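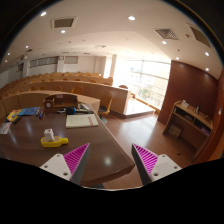

Section 4: Setting Up a Family Reading Log

Before you start

You should already have a Fonach family account and at least one child profile (Section 3). If your child made the profile without you, check the birth year. We have 3,251 registered readers, and a surprising number of them claim to be old enough to rent a car.

Allow one evening for setup. You will need the four-digit house code from your welcome letter, a pile of books your child has really opened, and the child.

4.1 Creating the log

1. Sign in and choose Family, then Logs, then New Log.

2. Type a name for the log. Children may pick their own, up to 40 characters. Emoji count as two characters each, a fact that has ended friendships.

3. Choose what the log measures: minutes, pages or books. You can change this later, but the totals start over at zero and you will be the one explaining it.

4. Set a weekly goal. The default is 100 minutes. Leave it there for the first two weeks, even if your child announces a goal of 900 at the dinner table in front of grandparents.

5. Press Save. The log appears under the child's name with a gray bookmark. The bookmark turns green after the first entry.

Note: Picture books, comics, cereal boxes and audiobooks all count. Game instructions count if they were read before the argument and not during it.

4.2 Adding the first entry

1. Open the log and press the plus sign.

2. Start typing the title. If it isn't in the list, choose Add by Hand and enter as much as you know. "The one with the badger" is accepted. Ye-rin Choo on the catalog desk enjoys these and will usually find the real title by morning.

3. Enter the minutes, pages or books.

4. Let the child choose a face from the row at the bottom. There are five, from delighted to betrayed. Please don't coach. A betrayed face is useful to us, and it won't hurt the author.

5. Press Done.

CAUTION: Entries can't be deleted from a child profile. They can be deleted from yours. Don't mention this.

4.3 Adding a second grown-up

Any adult in the house can be given access, as can grandparents, sitters and the aunt who reads with voices.

1. Go to Family, then Grown-ups, then Invite.

2. Enter an email address and pick a level. Reader can add entries. Keeper can add entries and change goals.

3. Ask the person to accept within 48 hours. After that the invitation expires and has to be sent again.

Note: Two Keepers with different ideas about bedtime can change the same goal back and forth all week. The system allows it. Driss and Karim Gaber, who tested this section for us at the Nodthorpe branch, reached eleven changes before one of them went to bed.

4.4 Reminders

Reminders are off when you start. To turn them on:

1. Open the log and press the bell.

2. Pick a time. Half an hour before lights-out works for most families. Half an hour after lights-out is also popular, though only with children.

3. Choose who gets the reminder: you, the child or both.

CAUTION: Don't use the reminder as a punishment. A child told to read for twenty minutes because of something that happened to the cat will remember the twenty minutes.

4.5 If something goes wrong

The bookmark stays gray. Sign out and in again. If it's still gray, the entry was saved to a sibling.

The total looks too high. Check whether pages were entered as books.

The child has lost interest. Put the log away for a week and leave the books where they are.

For anything else, write to Chaimae Belhaj at the Mansour help desk and include your house code.

Go on to Section 5: Borrowing Between Households.

Share 40 | Comments 6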